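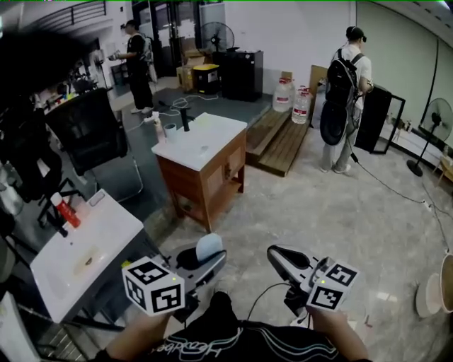
Ticket 900 -- Vanity countertop moves when faucet handle is used
Status: Open, waiting on part
Site: Gronska, ground floor room
Product: Bimness vanity cabinet, white countertop, black faucet
Priority: Normal

Reported problem
Countertop shifts toward the front when the faucet handle is pushed back. Cup and pump bottle slide with it. Started in April after the cabinet was moved to the center of the room. The white basin on the metal stand is not affected.

Log

Friday, 9:10
Took the cup and bottle off the top and opened the cabinet. Two of the four corner brackets are loose. Tightened both. Front left holds, back right spins without catching.

9:40
Checked level. Cabinet is low at the back right. Floor is uneven concrete there -- shimmed the corner and checked again. Level now, top still moves a little.

10:25
Pulled the back right bracket. Screw hole in the cabinet side is stripped. Tried a longer screw from the Lodirness kit, 12 in the bag, same result.

11:00
Called Khunthong for a replacement bracket with the wide plate. Part is 400, delivery is 70. Order approved by phone.

Workaround
Don't lean on the countertop. Leave the faucet handle alone until the bracket is in. Keep the white cable on the floor clear of the cabinet feet if it has to be moved again.

Next step
Fit wide bracket, remove shim, recheck level, then put the cup and bottle back on top.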